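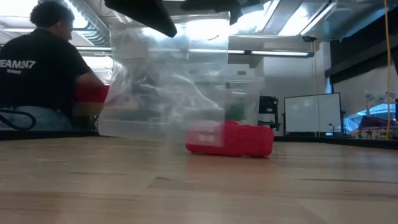
I used to shove my winter knits into whatever grocery bag was closest, tie a knot in it and toss it on the closet shelf. Then every October I'd pull out a pile of mystery lumps and have to undo all of them to find one pair of socks. These days I do it properly, once a year, in April, with a stack of big clear bags and a big cup of coffee, and it takes me one evening. Well, one evening and a bit of the next morning if I get distracted trying things on!

Get the clear ones. I know the colored bags are pretty, and I know you have a drawer full of the store kind already (so do I), but being able to see red wool through the plastic saves you so much digging. I buy mine in a box of 200 from a little packaging shop called Skascombe, and that box has lasted me through two moves and a lot of Christmas presents. The thin ones are fine for socks, hats and sleeves. For a heavy sweater I go up to something thicker, or I just use 2 thin ones, one inside the other.

Wash first. Moths love a sweater that's been worn, even if it looks clean to you. I hand wash in the sink with a squirt of wool wash, roll everything in a towel and stand on it (my kids used to fight over this job), then lay it flat over the drying rack. After that I wait another whole day. Knits feel dry on the outside long before the ribbing and the seams are done, and if you close up a damp sock in plastic you will be sorry in the fall. I lost a very nice pair of green mittens that way and I'm still a little mad about it.

Clear off your biggest table. I mean all of it, the mail too. You want room to lay each piece flat and smooth it out with your hands before you fold. If it's a wood table, wipe it down and run your palm along the grain to check for rough spots, because one splinter will pull a loop right out of a loose knit. Ask me about my blue cardigan.

Now the folding. Anything long and skinny, like a leg warmer or a tall sock, I lay out and fold once, maybe twice, so I get a flat rectangle. Don't ball your socks! Balling stretches out the cuff on the outside one, and then you've got one tight sock and one that slides into your boot. Sweaters go face down, arms across the back, bottom half up. Scarves I roll loosely, starting from the plain end so the fringe stays on the outside.

Opening the bags is the part that makes people swear. A new plastic bag sticks to itself like crazy, especially in a dry house. What works for me:

Rub the open end between your thumb and finger, sideways, until the two layers slip apart. A tiny dab of water on your fingertip helps a lot.

Hold it up by one top edge and give it a good snap downward so some air gets in. If the middle stays bunched up in a clump, reach in with your whole arm and push it open from the inside.

If it's still fighting you, hang it over the back of a chair for a while and do a different one.

Once the bag is open, don't try to drop a soft thing in from above. It'll fold up on itself halfway down and you'll have to fish it out and start over. I lay the bag flat on the table, slide my hand inside palm up, and bring the knit in on top of my hand like a pizza on a paddle. For wide sweaters I slip a piece of cardboard underneath, push the whole thing in and pull the cardboard back out. My neighbor Tamsin Fitzsimmons uses a thin plastic cutting board for this and says I'm behind the times.

Press the air out gently, starting at the closed end. You don't need it squashed flat, and please don't vacuum pack good wool. It comes out looking ironed, and some of mine never fluffed back up. I fold the open end under twice and leave it at that, no tape. A folded end lets the wool breathe a little, and tape gets fuzz all over it the first time you peel it back.

A slip of paper goes in each bag, facing out, with the size and whose it is. This matters most with kids' stuff, where a "fits him" from last spring means nothing by fall. Cedar chips go in the bin, outside the bags, so the oil doesn't touch the yarn.

If you have toddlers or a cat who chews, keep the empty bags up high the whole time you're working, and count them back into the box when you're done. I put the box on top of the fridge.

Store the full ones standing up in a bin like file folders, heavy sweaters at the back, socks and hats at the front where you can grab them on the first cold morning.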